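Infusion blends notebook, December, bench 2
Entry by S. Pinto, readable by I.M. and G.B.

Carrying on from the hibiscus trials. The Tinen base (apple, rosehip, hibiscus) is still too sharp at five minutes. Delphine wants it drinkable without sugar and wants the colour kept. Both come mostly from the hibiscus, so the plan today was to leave the hibiscus where it is and change the cut of the apple.

Method as before. 200 ml water per cup, off the boil, lidded, bag pressed once against the side and removed. Tap water through the jug filter. Old filter cartridge discarded before starting, new one flushed twice. Cups warmed. Tasting at 10 minutes after pouring, then again cold.

Batch A: fine cut apple, Bettencourt lot. Brews fast, cloudy, a lot of dust in the bottom of the cup. Sweetness arrives early and then the acid covers it. Ilaria scored it lowest of the set and wrote "cooked peel".

Batch B: coarse cut apple, same lot. Clear liquor, better red. Too thin at three minutes, fair at five. Pieces still stiff in the middle when the bag was opened, so some of the apple is doing nothing.

Batch C: half fine, half coarse. Best of the three. Acid still leads but drops off sooner. Cold, it is the only one Győző finished.

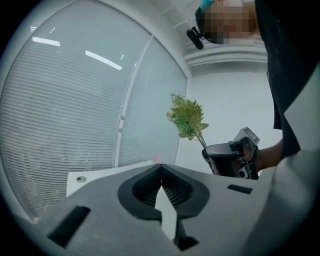

By the blinds, December.

Bag weight. Target 2 g. Weighed 13 bags from the hand-filled tray and the coarse cut is the problem: one large piece of apple moves the weight more than the tolerance allows. C is better than B for this but not good enough. Skye to ask Wallton whether they can sieve the coarse fraction to a narrower band before it reaches us. If they can't, we go back to a medium cut and accept the dust.

Flavouring. The raspberry carrier was added at the usual rate to C only. Strong on the dry nose, weak in the cup. I suspect it is sitting on the fines and leaving with the steam. Try spraying the coarse apple first, resting it overnight in a closed tub, then adding the hibiscus. Do not spray the rosehip, it clumps.

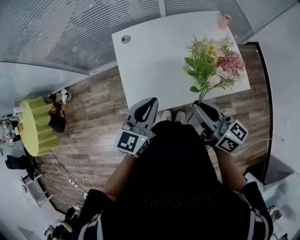
Also tried licorice root in C at a very low rate, as Ilaria suggested. It rounds off the acid but leaves a long sweet finish that three of us disliked and Delphine did not notice. Parked. Blackberry leaf might do the same job with less aftertaste. There is an opened pouch on the top shelf, no lot number on it, so fine for bench tasting and nothing else.

Correction to last entry: I wrote that the Wusano sachet paper slowed the brew. The two papers were steeped in different cups, one of them unlidded. Repeat with matched cups before anyone quotes that result.

Stock after today: hibiscus 400 g, rosehip enough for one more round, fine apple plenty, coarse apple nearly out. Reorder coarse only after Skye has an answer on the sieving.

Next:
C again with pre-sprayed apple, rested overnight
C with blackberry leaf in place of licorice
Medium cut as fallback, weigh a full tray
Paper test, lids on both
pH of all cups at five minutes, meter needs calibrating first (buffer 4 has expired, use the new bottle)

Retained samples of A, B and C in the grey drawer, labelled with cut and lot. Please leave C sealed.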